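Public Records and Footage Release: Site Inspection Checklist with Comments
Verness Municipal Offices, Records Counter and Viewing Room
Inspected Aug 16, 2023
Form revision: April

Scope

Covers the front records counter, the footage viewing room, the file store and the staff kitchen on the same floor. Server hardware held off site by Khoury is excluded and is inspected under that contract. Ratings are S (satisfactory), A (action required) and N (not applicable at this visit).

Part A. Request intake

A1. Request forms available at the counter in current version. S
Comment: Old stock removed. The online form carries the same field order as the paper one.

A2. Date of receipt stamped on every request. A
Comment: Stamps were missing on 2 requests in the sample. Both arrived by email and were printed the next morning. The statutory clock runs from the email, and the register should show that date. Correct the register entries and initial the change.

A3. Fee schedule displayed. S
Comment: Wall copy matches the by-law. Waiver grounds are listed in full.

A4. Applicant not asked to give a reason for the request. S
Comment: The "purpose" box has been taken off the form. One superseded form was still in the tray at the side window and has been recycled.

Part B. Footage requests

B1. Retention period for car park and foyer cameras posted and applied. A
Comment: The policy says 14 days. The recorder in the foyer is set to 10. Any request lodged in the last part of the policy period would be refused for footage that should still exist. Reset the recorder and record the change in the system log. Until this is done, foyer footage is to be exported as soon as a request is received, before it is assessed.

B2. Preservation hold placed on the day of receipt. S
Comment: Hold notices seen for all footage requests in the sample.

B3. Exported clips hashed and logged. S
Comment: Plillska export tool in use. Hash values are written to the release log and to the cover letter.

B4. Masking of faces and number plates checked by a second officer. A
Comment: Second signature missing on one release. The masking itself was reviewed at this visit and no fault was found. Sign-off must be completed before the clip leaves the building.

B5. Refusals cite the section relied on. S
Comment: Letters are plain and specific. Appeal rights are on the first page.

Part C. Viewing room

C1. Screen not visible from corridor. S
Comment: Blind fitted to door panel.

C2. Viewing computer isolated from the internal network. S
Comment: Tested by cable trace and by attempting to reach the shared drive. No connection made.

C3. Removable media ports controlled. S
Comment: Ports disabled except the one used by records staff, which is key locked. Key held in the counter safe.

C4. Clear path from chair to exit. A
Comment: Two archive boxes stored behind the door. Return to file store.

Part D. File store

D1. Shelf loading within posted limit. S
Comment: Posted limit is 175 kg per shelf. Heaviest bay holds bound council minutes and is within it by estimate. Weigh the bay at the next visit.

D2. Nothing stored within the clearance zone of sprinkler heads. S

D3. Extinguisher tag current, pin and seal intact. S 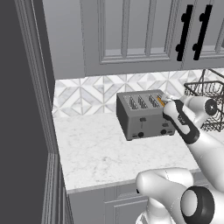 D4. Sign-out sheet completed for files removed. A
Comment: Several files are signed out to "counter" with no officer named. A location is not a custodian. The sheet should name the officer and the request number.

D5. Offsite transfer boxes sealed and numbered. S
Comment: Drernero collects and issues a receipt against seal numbers. Receipts are filed by date, and would be easier to trace if filed by box.

Part E. Staff kitchen

E1. Portable appliances tagged and in test date. S

E2. Bench appliances plugged directly into wall outlets, no power boards. S

E3. No records or confidential waste bins kept in kitchen. A
Comment: A locked waste bin has been parked beside the fridge. It is secure but blocks the door to the cleaning cupboard. Move to the copier bay.

E4. Fire blanket mounted and reachable. S

Part F. Release log and publication

F1. Released records posted to the disclosure log within the required time. S
Comment: Log is current. File names are hard to follow for outside readers, and reporters who use the log have asked for a subject line. Recommended, not required.

F2. Personal information removed before posting. S
Comment: Sample checked against the source documents. Document properties were also clean.

F3. Correspondence with media applicants handled in the same queue as other requests. S
Comment: No sign of separate treatment in the register. Processing times were comparable.

Actions carried forward

A2 Register dates to be corrected. Records counter.
B1 Foyer recorder to be reset. Security systems. Priority item.
B4 Second signature to be made a required field in the release form. Records counter.
C4 Boxes to be returned. Records counter.
D4 Sign-out sheet to be reissued with officer and request number columns. File store.
E3 Bin to be moved. Building services.

Close-out evidence for B1 is a dated export of the recorder settings page. A verbal report will not be accepted. All other items may be closed by initialling the action register.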